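Range Officer and Match Scorer, Vasidbridge Rifle Club

The Vasidbridge Rifle Club is looking for a part-time range officer who can also handle scoring for our monthly smallbore and air rifle matches. The position is paid and starts in March. It replaces two separate jobs that were combined after Gertraud Hubmann retired in November.

You would open the range, run the firing line, check that rifles are cleared and flagged, and score targets after each relay. The club has 166 members and 21 firing points, eight of them set up for air rifle. Weekday evenings are quiet. Match days are not, and you should expect to be on your feet from the first relay to the last.
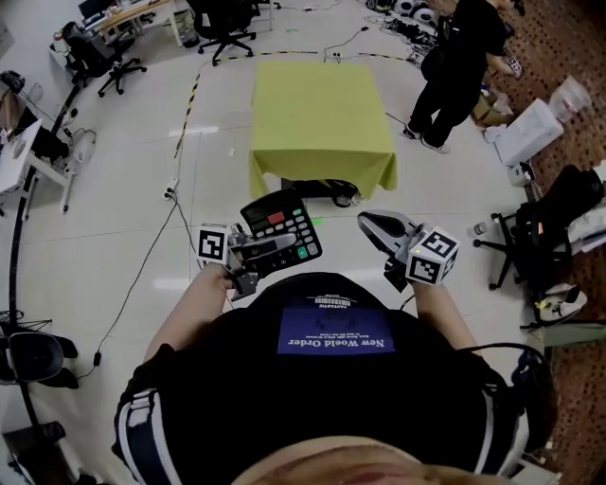

Scoring is still done on paper here. Each card is gauged by the range officer, checked by a second scorer and then entered on the match sheet. You don't need to be fast with figures, but you do need to be careful. A plain calculator with a gray display and rows of gray buttons, like the one in the photo, does the job. Aggregate scores go up on the board before prizes are given out, and shooters have 20 minutes to challenge a card. Challenges are settled by the match director, Lambros Karamanlidis.

What we ask for:

– A current range safety officer certificate, or willingness to take the course before you start. The club pays the fee.
– At least two years of target shooting in any discipline.
– Good hearing and a voice that carries. Corrected hearing is fine.
– Free two evenings a week and one Sunday a month.

Knowledge of the Zekar target carriers would help – ours are old and need adjusting often – but we can teach you that. Handloading experience isn't needed. Only factory ammunition is allowed in club matches.
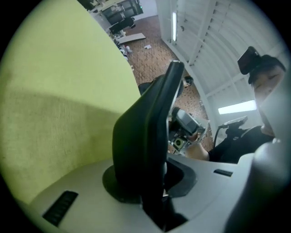
Do I have to be a member to apply?
Anyone may apply, and the person hired gets a free membership for as long as they hold the job.

Pay is by the hour, with a flat rate for match days. Both rates are posted in the clubhouse and will be sent to you on request. To apply, write a short letter listing your shooting background and the evenings you can work, and leave it at the clubhouse desk marked for Ermira Grgić. We will accept letters through Sunday, February 18, 2024. Interviews will be held at the range, and you will be asked to score a practice card.

Comments

Pao-chu Chang
Is the Sunday always the same one? I work every other weekend.

Ermira Grgić
It's the second Sunday, except in November when we host the county match.

Þröstur Hallgrímsson
I did this at my old club for a few years. Do you score with plug gauges or an overlay?

Lambros Karamanlidis
Plug gauges for smallbore, overlay for air rifle. Bring your own if you like, but we check them against ours.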